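Missionary Apartment Check: Jarnwood Zone
Curnow Mission, Housing Office

Unit: Amin Street, upstairs, two elders
Date of check: October 16, 2020
Last check: July
Result: Pass, with items to fix before transfers

Marks used: OK, FIX, N/A. Comments are for the missionaries and the landlord file. Anything marked FIX gets looked at again on the next visit.

Entry and stairs

Front door lock and deadbolt: OK
Chain or second latch: FIX. Screws are short and pull out of the frame. Use 3 inch screws.
Stair rail: OK
Stair light: OK. New bulb since July.
Spare key with zone leaders: OK

Smoke and carbon monoxide

Smoke alarm, hall: OK
Smoke alarm, bedroom: FIX. Chirping. Replace the 9 volt battery today.
Carbon monoxide alarm: OK. Trorkar plug-in model, test button works. Leave it in the hall outlet and don't move it to free up the plug.
Fire extinguisher: OK. Gauge in the green. It was behind the coats and is now on the hook by the kitchen door.

Kitchen

Stove burners: OK, all light on the first try.
Range hood filter: FIX. Heavy grease. Soak in hot water and dish soap, then dry before putting it back.
Refrigerator seal: OK
Food storage: OK. Flour and rice are in closed tubs.
Under the sink: FIX. Bleach and ammonia cleaner stored side by side. Keep the bleach and get rid of the other one.

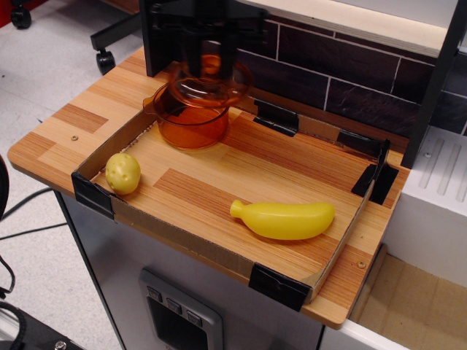 Outlets near the sink: OK. Both trip and reset.
Garbage: OK. Goes down to the alley bin every night.

Bathroom

Fan: FIX. Runs, but doesn't pull air. Landlord has been told.
Tub mat: OK
Caulk along the tub: OK, some staining at the corner, no soft wall behind it.
Water heater setting: OK

Bedroom and study area

Windows open and lock: OK
Beds clear of the heater: FIX. One mattress was touching the baseboard heater. Moved during the check. Leave it where it is now.
Extension cords: FIX. The space heater was on a power strip. Plug it into the wall.
Desks: OK. Boxes of pamphlets stacked on the floor should go in the closet.

Bikes and car

Helmets: OK, two, no cracks.
Lights and reflectors: FIX. One rear light is missing. Order through the office.
Car: N/A for this unit.

Emergency items

72-hour kits: OK
Drinking water: FIX. Short by one container.
Mission office number posted by the phone: OK

General comments

The apartment is clean and the elders had the list from July on the refrigerator with most of it crossed off. The fan is the landlord's repair. The rest can be done on a preparation day. Keep receipts for the battery and screws and send them in with the monthly form.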